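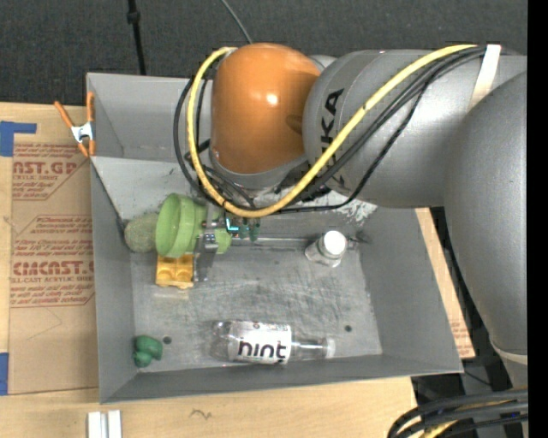
Gripper Comparison Program – Frequently Asked Questions

Filed under: Automation Lab > User Information > Testing and Evaluation

The Castetholm Automation Laboratory runs a standing program in which grippers, cameras and arm controllers are tried out on a common set of tasks. The questions below are those most often received from member companies and visiting groups. They apply to the current round, which closes at the end of November.

What is being compared in the current round?

Three grippers are included: the Tavari two-finger gripper, the Tavari long-finger version of the same unit, and the Quintana adaptive gripper. Each is mounted in turn on the same arm and given the same picking tasks. The Buluveo controller is used throughout, so that differences in the results can be traced to the gripper and its settings.

Which arm is used?

All trials in this round are carried out on a KUKA arm. Groups that work with another make may still take part, but they should be aware that reach, wrist clearance and cable routing will differ from their own installation. A second arm is expected to be available next year. No date has been set.

Why are household objects used in place of machined test parts?

Machined parts were used in the first two rounds. All three grippers handled them with few failures, and the results did not help members choose between them. The present set is made up of ordinary items such as a plastic cup, a toy brick, a fuzzy ball, a small capped bottle and a water bottle. These differ in stiffness, surface and shape, and several of them roll. Member companies reported that this was closer to the mixed goods they handle.

How is the work area arranged?

Objects are placed in a shallow metal tray with sloped sides, and the arm reaches in over the rim. The slope matters a good deal in practice. An object resting against a side wall leaves little room for a finger on that side, and many of the recorded failures come from this position. Objects may lie on top of one another. A cup on its side above a toy brick, for instance, sits higher than the planner assumes if the camera has not separated the two items, and the gripper may then close too low.

How many grasps have been recorded so far?

The laboratory has recorded 1,706 attempts in this round. Of these, 894 were made with the Tavari two-finger gripper, which was delivered first. The remainder are divided between the other two units. The goal is at least 1,000 attempts for each gripper before any final figures are released.

What counts as a successful grasp?

The object must be lifted clear of the tray, held for the set time and released in the drop area without operator help. A grasp that moves a second object is still counted as a success, but it is marked in the log. An object that slips during the hold is counted as a failure, even if the gripper recovers it.

Is the gripping force the same for every trial?

No. Each gripper is run at a low and a medium force. Thin plastic cups are tested at the low setting only. Ignacio Carrasco, who is responsible for the test plan, reviews all requests for higher force settings. Requests must state the object, its weight and the reason for the change.

How are the cameras compared?

Two camera positions are in use, one fixed beside the tray and one looking straight down from a stand. Clear bottles remain the most difficult items for both. Depth readings on transparent plastic are often incomplete, and the label may be the only part of the bottle that is measured well. For this reason results for clear objects are reported separately from the rest – they should not be averaged into a single score.

Why do the cables run along the outside of the arm?

External routing allows a gripper to be changed without opening the arm. It also places limits on wrist rotation, and the controller is set to respect those limits. Visiting groups must not shorten, retape or reroute any cable without approval. After each gripper change the operator moves the wrist slowly through its full permitted range and watches the slack at the last joint.

How long does a gripper change take?

The average during this round has been 78 minutes, including the mechanical change, the tool calibration and a short series of check grasps. Most of that time is spent on calibration. Groups are asked to plan their sessions so that no more than one change is needed in a day.

May a company bring its own gripper or its own objects?

Own objects are accepted if they fit within the tray, contain no liquid that could leak and have no sharp edges. Own grippers are accepted after a mounting check. Drawings of the flange, the total weight and the electrical requirements must be sent to the laboratory beforehand. Grippers that need compressed air cannot be tested at present.

When are sessions held?

Visitor sessions are held on Wednesday, beginning at 9:30 a.m. The arm is reserved for laboratory staff on all other days. Safety instruction is given at the start of the session and must be attended by every person who will enter the work area, including those who have visited before.

Will the recorded data be shared?

Members receive the trial log, the force settings and the camera recordings for their own sessions. Combined results are issued to all members once the round has closed. Results from a company's own gripper are not given to other members without written consent.

Does the laboratory recommend a particular gripper?

The laboratory does not issue rankings. The report lists results by object type and by position in the tray, and members are expected to weigh these against their own goods.

Whom should I contact?

Requests for sessions and questions about membership should be addressed to Milagros Bermúdez at the program office. Technical questions about force settings, mounting or the object set are passed on to Ignacio Carrasco. Please include the name of the gripper and the controller version in all technical requests.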